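Project Report: Fire Equipment in a Shared Study Room
Group members: Tahira Arain, Dorian Le Goff, Orhun Dursun
Supervisor: Séverine Lebrun
Submitted October 26, 2020

1. The room

Our project looked at how fire equipment is stored in small study rooms and whether new users can find the instructions. We worked in the Jerska room, which has a brick wall, a white table and a floor with a wood-grain finish.
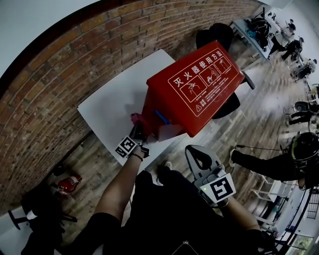
The red extinguisher case and the white table by the brick wall

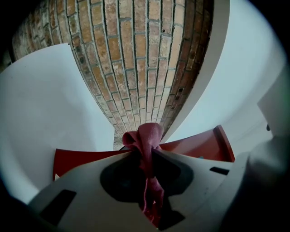 2. What we looked at

The case has its instructions on the lid. The heading is in Chinese and means "fire extinguisher usage method". Three drawings under it show pulling the pin, aiming the hose and squeezing the handle. Most of our group does not read Chinese, so the drawings mattered more to us than the text.

We put up a short survey for people who use the building. We had 21 replies. Most people said they knew there was an extinguisher somewhere, but only 3 could say which room it was in.

3. Where to keep the case

Dorian wanted it on the table - easy to see, but in the way when people are working. Tahira preferred the floor next to the door. Delia Espinoza, who runs the building, asked us to keep the doorway clear, so we settled on a low shelf near the door with the lid facing out.

4. Problems

The survey went out in July, when a lot of students were away. We also left out a question about language, and it should have been there. Orhun has written an English version of the steps to hang beside the shelf. It still has to be checked by Delia before it goes up.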